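Small Kitchen Basics, Unit 12: the one-table breakfast

Okay, so last time we talked about outlets, and today it's the order of work. I learned this in a tiny rental on Ulloa Street with one table and no counter at all – you get organized fast! Rice always goes first, since it takes the longest and doesn't need you hovering. 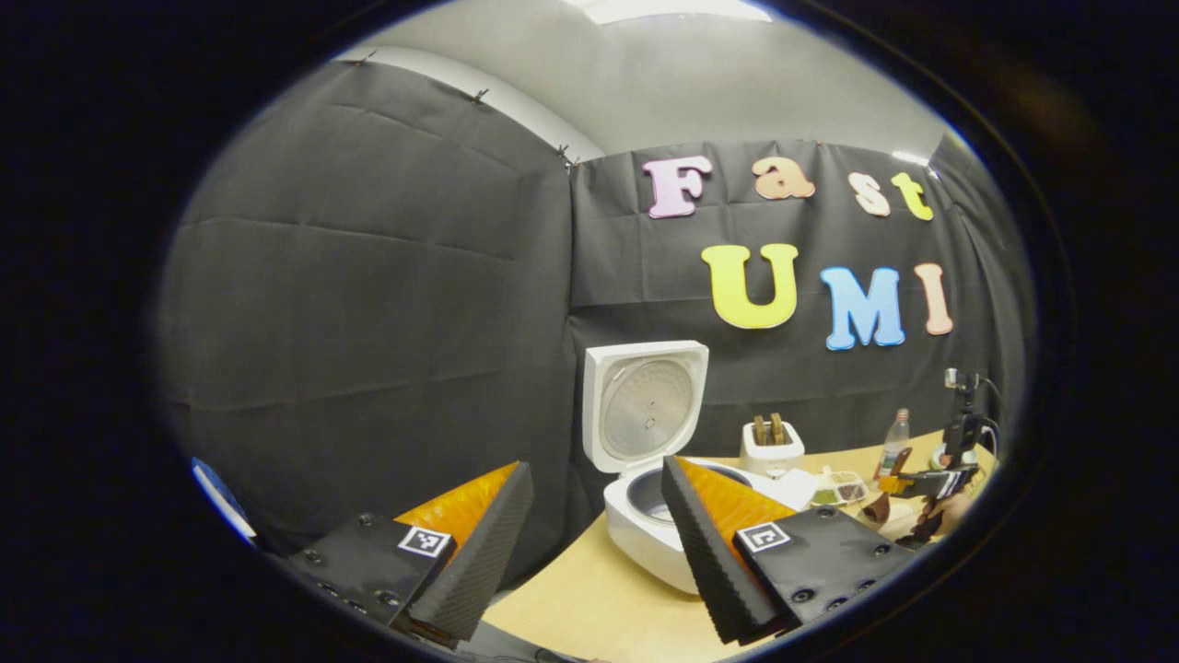
Toast goes last, right when you're ready to sit down. Please leave room for the rice cooker lid to swing all the way up (I still forget this at home). For next class, read Graciela Acuña's handout on leftover rice and write down your own order of work, start to finish.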